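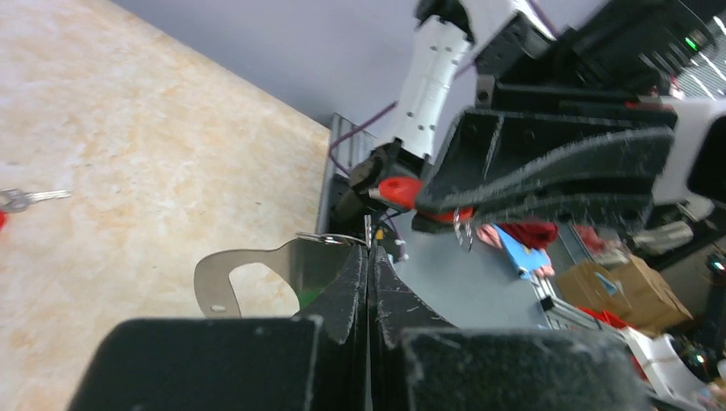

Keys on the table, two grippers at the ready.

Umali two-arm tidying kit: can it do the chores yet?

I have been reading for years that a machine would soon be putting my house in order, and I have been let down by enough clever vacuum cleaners to be a bit grumpy on the subject. So when I was offered a stretch of mornings with the Umali at the Grunberg workshop in Clostidcombe, I said yes straight away, packed a flask and a bag of odds and ends from my own hall table, and went along in August to see what all the fuss was about.

The Umali is a pair of arms with a two-fingered gripper on each, and you set it chores from a list. It costs 1,973 pounds a month to rent, with a deposit of 440 on top, so we are a long way from something you would pick up with the weekly shop. The firm hopes small workshops will take it first and households later, which seems sensible to me.

Keys were my first test, as I lose mine constantly. A bunch of keys is a horrible thing to pick up if you have no fingertips - it lies flat, it slides, and it's never the same shape twice. The Umali went for the ring and got it on the third go, then dropped the lot into a bowl with a clatter I found very satisfying. On later tries it was quicker, but it never once managed a single loose key lying flat, and I gave up on that before it did.

Cards were harder still. A stiff one held up for it in the air was no trouble at all, and it took it quite politely, but the same card flat on a tabletop might as well have been painted on. Elif Naz Bozkurt, who looks after the machine at Grunberg, told me they had logged more than 1,000 attempts at small flat things and that she still does the cards herself. I liked her for that!

Where it does well is the dull, steady stuff. Moving parts from one tray to another, putting blocks in a box, passing a cloth from arm to arm (slowly, mind you). I left it sorting plastic bottle tops while I had my tea and came back to a job I would have been happy to call my own. My cousin runs a small packing room over in Zestemside and I can imagine her getting real use out of it.

A few grumbles. The finger pads pick up dust and scuffs and want wiping more often than the booklet suggests. Cables need watching when both arms are working close together. The list of chores is laid out in an order I never got the hang of, with laundry under "soft goods" and tea towels somewhere else entirely.

Would I have one at home? Not this year. For a workshop with plenty of dull, repeated handling I'd say rent it for a month and see, and keep a person nearby for the fiddly bits. I'm giving it 7 out of ten, and I have gone back to hanging my keys on a hook.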